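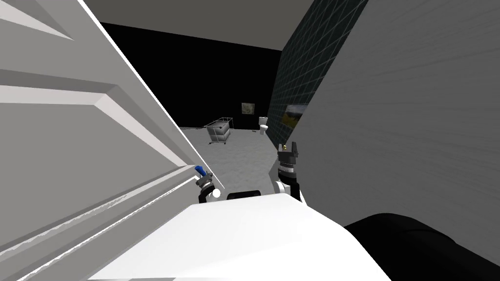 I have been painting the inside of my house since February, and I would like to report that I am now on the doors. Walls are easy! You roll, you go have a sandwich, you roll again. Doors are a whole other animal, and last month a bunch of you wrote back asking how I was getting on, so I'm giving the main item over to it. The trouble is all in the panels. A white paneled door with beveled edges like that one has a little sloping ledge around every rectangle, and every ledge is a place for paint to pool up and then creep down when your back is turned. I did my first door (the hall closet) flat out wrong. I started with the big smooth parts since they looked like the fun parts, and by the time I got to the moldings I was dragging half-set paint all over the place. It has drips. I see them every time I get my coat.

So, the order I use now. Panels first, beginning with the bevels and then the middle of each one. Then the center upright piece, then the crosspieces, then the two long sides, and the edges last of all. A two-inch angled brush for the bevels and a small foam roller for the rest. Go back over each panel with an almost dry brush a few minutes later and you'll catch most of the drips while they still want to move.

I leave mine on the hinges. I know, I know, half of you take them off and lay them across sawhorses, and you get a nicer finish, and I admire you. I have 13 doors and a bad shoulder. I wedge the door open with a folded towel, put a strip of cardboard under it, and paint one side in the morning and the other after supper. The knobs come off, though. I tried taping around the first one and spent longer picking off tape than I would have spent on two screws.

Paint! I went with the Avard satin enamel in their plain warm white, and I like it a lot. It levels out nicely and it doesn't smell too bad if you keep a window cracked. Before that I tried a quart of the Bitmont semi-gloss, which covered better in one coat but showed every single brush mark when the hall light was on. If you have kids or dogs you might want the Bitmont anyway, it wipes clean like a dinner plate. All told I've spent $253 so far, counting brushes, and counting the good brush I left in the sink overnight and had to throw out.

Sanding, very quickly: wash the door first, then a light once-over with 220 grit, then wipe. The bevels are a pain. I wrap the paper around an old paint stirrer and that gets into the corners fine.

The hardware store on Esposito Street has the foam rollers in packs for a lot less than the big place out by the highway, and they'll shake an old can for you if you ask nicely. I'm on door eight. The bathroom one is next and it sticks, so I'll have to plane the top before I can do anything with it. If you've done that without taking the door down, please write and tell me how.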